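Entry Rack FAQ – Stonport Guest Floor
Last updated 2024-07-17 by Dayana Huaranga

Where do my shoes go?
Slippers on the rack, outdoor shoes off before the carpet. White slides on the middle shelf, pinkish ones at the bottom. Put them back in pairs pls.

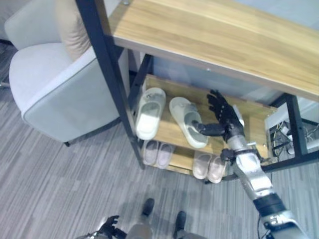
2 min read

Can I use any pair?
Any that fit. Small feet, try the bottom shelf first. Sizes are printed on the sole, not teh strap.

How do I clean them?
Wipe with soapy water, air dry. No dryer – the soles warp.
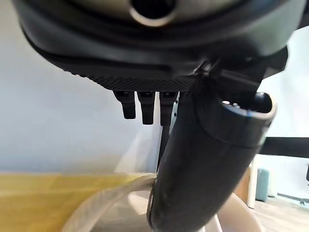

Can I bring my own slippers?
Sure, as long as they've never been worn outside. Write your name inside, we've had more than 20 mixups since June.

What about boots and bags?
Boots on the mat by the door. Bags on the hooks, 3 per room. 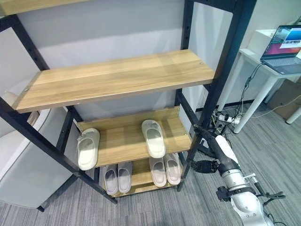

Rack rules changed when we switched to the Jeveo unit. Waldemar Duda put it together and he sets the shelf heights, so ask him before moving anything. The posts have a row of holes for it. Keep the wide shelf above the slides clear like it is now, it's for folded towels on changeover day. Nothing heavy up there.

A slide is missing its mate?
Check the other shelf, then under the rack. Still gone – tell room 107 and we'll swap the pair.

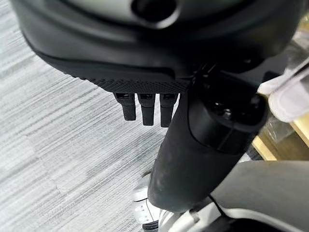

Striped carpet, guest floor

Who vacuums under the rack?
Staff, mornings. Lift slippers off the bottom shelf if you spilled somthing.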